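Lists | Okside Shared Kitchen | Messages by thread | Messages by date | Next message | Log in

Subject: Re: Clearing of the kitchen table between bookings
From: Karine Vachon
To: Kitchen users list

Dear members,

Thank you to those who replied to Mr. Angelovski's message of Wednesday. His questions are quoted here in full so that the answers can be read beside them.

Todor Angelovski wrote:

> Dear all,
>
> On two occasions this month my group has begun its booking by
> clearing the plaid table. Food packaging, used cups and cleaning
> items had been left together, and we could not tell what was to
> be kept and what was to be thrown away. We lost 20 minutes of
> our time on the second occasion.
>
> May I ask the office to confirm (a) who is responsible for the
> table at the end of a booking, (b) whether sponges are shared
> property, and (c) what we should do with bottles that still have
> something in them?
>
> I would also be grateful if the rule could be posted in the
> kitchen itself. The present notice deals only with the stove.
>
> Regards,
> Todor Angelovski

The office has considered these points with Ms. Symonenko, who manages the booking calendar. The position is as follows.

(a) The group whose booking is ending is responsible for the table. This applies even when some of the items were present at the start. A group that finds the table in poor order should write to this list before it begins cooking, so that the matter can be taken up with the previous group. The last 20 minutes of every booking are set aside for clearing, and groups are asked not to serve food during that time.
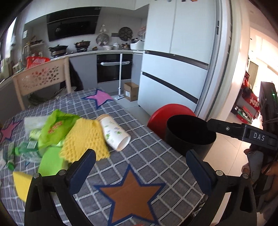 The plaid table with snack bag, paper cup, sponges and bottles awaiting sorting.

Items on the table should be sorted in the following order. Snack bags and other food packaging are dealt with first. Empty packaging goes into the trash, and opened packages with food remaining go home with the group that brought them. Paper cups are for single use and are not to be rinsed and returned to the shelf. Plastic bags may be kept if they are clean and dry; they belong in the drawer beside the sink.

(b) Sponges and sponge cloths supplied by the office are shared property. They are to be rinsed, wrung out and left on the rack, and should not be left on the table among food items. The office replaces them on the first working day of each month. Groups that prefer to use their own are welcome to do so, but should take them away afterward. Any sponge left on the table overnight will be discarded — the office has no means of knowing what it was last used for.

(c) Bottles should be closed and stood upright. A bottle with a readable label and a group name may stay on the lower shelf for up to 30 days. A bottle without a group name will be emptied and recycled at the weekly check. Small bottles are easily overlooked beneath bags and packaging, and members are asked to lift each item before wiping the cloth. Containers without lids should be emptied, washed and returned to the cupboard.

With regard to the tablecloth, the star-patterned cover is to be wiped from the center toward the edges with a damp cloth. It should not be removed from the table or taken outdoors to be shaken. Chairs and stools are to be returned to their places, and baskets are not to be stored on chairs when a booking ends, as the next group will require the seats.

Mr. Angelovski's request for a posted notice is accepted. Ms. Desjardins has prepared a one-page text, and it will be placed next to the stove notice in June. Mr. Maurya has asked that it be available in large print, and this will be done. The notice will list the 28 groups currently holding a booking, with a contact name for each. Groups whose contact has changed should inform Ms. Symonenko by noon on Wednesday.

Questions regarding deposits should be sent to the office directly and not to this list.

Sincerely,

Karine Vachon
Office of Shared Facilities
Okside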